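Workplace Help > Laundry and Housekeeping > Staffing and Equipment

Robots hanging small items: what happens to the people who do it now?

Asked September 16, 2022
Tags: automation, laundry, job duties, small items

I work the small items bench at Wuserbridge, a residential care home with its own laundry. Small items means socks, gloves, washcloths, knee warmers, anything that gets lost in the big dryers or can't go in them. We hang them on clip hangers to air dry. There are 3 of us on the bench across the week. I've been there since February of last year and the other two a lot longer.

Management has told us they're getting a two-arm setup from a company called Girulix that hangs socks. They say no one is losing a job. They also say our duties will be "adjusted," and when I asked what that meant I was told it would be worked out after the first few weeks. I don't like that answer but I understand they may not know.

What I would like to hear from people who already have something like this:

What does your day look like now compared to before?

Did your hours change?

Who deals with it when a sock ends up on the floor or a clip doesn't close? We have a lot of old clips.

Do you have to sort differently for the machine? We sort by resident, in baskets, and each resident's socks have to stay together. That is the main thing families complain about when it goes wrong.

I'm not against it. My thumbs hurt by the end of a shift from the clips and I would be glad to do less of that. I just want to know what I'm walking into so I can ask the right questions at the meeting.

Answer 1 (marked as helpful by the asker)

I run the finishing side at Saraç, a laundry that takes in work for several care homes and a couple of small hotels. We have had a sock hanging cell for a while now. It is a different make from yours, so take the details with some caution, but the work is the same work.

The hanging itself is the slow part of small items and it always has been. You pick up the sock, find an edge that will hold, squeeze the clip, get the edge in, let go and check it. A person does that without thinking. For the machine each of those is a separate thing that can go wrong, and the one that goes wrong most for us is the clip. The clips swing on their hooks. They turn sideways, they tangle with the one next to them, and a ribbed cuff on a thick sock doesn't want to go in flat. 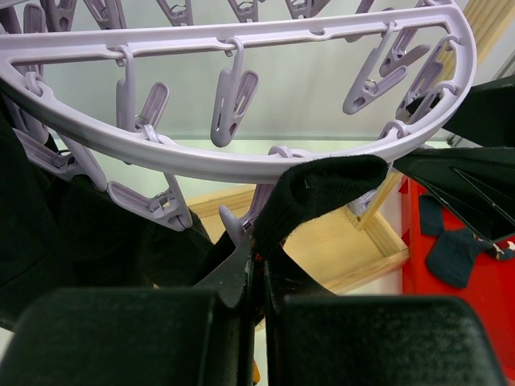 So the first thing that changed here was that we threw out the old hangers. We had a mix that people had brought in or that came with the building, some with missing clips and some where the springs had gone soft. All of those are gone. Everything is one model now, and there is a check at the start of the shift where somebody opens and closes each clip by hand. If your clips are old, ask whether new hangers are in the budget. Ask this first. If they are not, you will spend your time picking up socks.

To your other questions.

The day. Before, two people stood at the bench and hung. Now one person loads trays, brings hangers, takes full ones to the drying room and fixes what the cell gets wrong. The other one moved to mending and labeling, which we were always behind on. They trade places at lunch. I would insist on the trade if I were you. The person at the cell walks more and gets interrupted more, and the person at mending sits the whole time, and neither is good for a full shift.

Hours. Ours didn't change. What did change is that we stopped giving overtime on the bench, and one of my people had been counting on that money. It was not mentioned at any meeting because no one thought of overtime as hours. If any of you regularly work over, bring it up yourself.

Drops and missed clips. The person at the cell does it. The rule is you press stop, wait until both arms are still, then reach in. People get impatient and want to reach in while one arm is busy on the other side. Do not let that become normal. We write down every stop on a sheet with the time and a one word reason, and the sheet is what got us a visit from the supplier when the left gripper kept letting go of thin socks. Without the sheet it was just us saying it happened a lot.

Sorting. Yes, it is different. You have to load less at once. If you dump a whole basket in, the arm picks up two socks together or pulls one out from under the others by the toe. We put a small number in the tray, spread out, and refill. For keeping people's things together we do one resident per tray and one resident per hanger, with a numbered tag on the hook that matches a tag on the tray. A half empty hanger is fine. Management will see half empty hangers and ask why, so have your answer ready.

One more thing. Dark socks are harder for us than light ones. Two black socks lying across each other can be hard for a person to tell apart too, and our cell stops on them more than on anything else. We do the dark ones in the morning when there are more of us around.

Fadime Ateş

Comment from the asker: Thank you, this is very useful. I hadn't thought about overtime. One of us does work over most weeks.

Comment from Fadime Ateş: Then get it in writing before the start date. Also find out who cleans the grippers. Lint builds up and here it belonged to nobody for the first month.

Answer 2

we have one at work (hotel, not care home). its ok. slower than me but it doesnt take breaks. I mostly leave it alone and fold towels and go over when it beeps. you get used to the noise

they told us the same thing about nobody losing their job and nobody did, but when somebody quit they didnt replace her. so keep that in mind

Answer 3

Posting from the training side. I used to do inductions at Clison, where we put in two cells for hanging and one for folding. I don't know the Girulix equipment. Most of what went badly for us in the first weeks came from how we introduced it, so these are the things I would want from the meeting.

Ask to see it working on your own laundry. A demonstration with new socks tells you very little. Ask them to run a real load from your building, with the odd ones and the stretched ones in it, and stand there for a full 60 minutes. You want to see how the arms share the job, where the tray and the hanger sit, and what happens on a bad pick. Look at the height of the rack as well. Somebody is going to be lifting full hangers off it all day, and at one site ours had to be lowered after people complained about their shoulders. 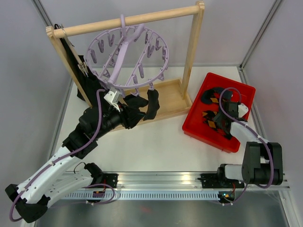
Questions to take to the meeting

Who is allowed to restart it after a stop? If the answer is only the supervisor, ask what you do when the supervisor is at the other end of the building. We started that way and had to change it.

Is the training paid and on shift? Ours was, but the sessions were put at the end of the day and people were tired. Mornings worked better.

What number will you be measured on? This matters more than it sounds. At Clison the counter on the screen said 764 one day and that became the number everyone was asked about from then on. It was an easy load, mostly plain socks. Try to agree that no target gets set until you have had ordinary weeks and bad weeks.

What happens on a day when it is down? You need enough hangers and enough bench space to go back to doing it by hand. We took our bench out to make room and regretted it. Keep yours if there is any way to.

Will your job description be rewritten? "Adjusted" should end up on paper. Loading, clearing faults and keeping a log are added duties and in some places they carry a different pay grade. I can't tell you whether yours would. Ask HR, and ask as a group so that it doesn't fall on one person.

On the thumbs, that part did improve for our people. It didn't go away, since there is still hand hanging for delicate things and for whatever the machine rejects. If you have pain now, report it now, before the changeover, so there is a record.

I disagree a little with the first answer on trading places at lunch. With new staff we found it better to trade by day until they were comfortable, and then go to half days.

Comment from Fadime Ateş: That's fair for new people. Mine had all been there for years.

Comment from the asker: The meeting was moved to next week. I have asked about the bench and was told it stays for now. I'll post again when it is running.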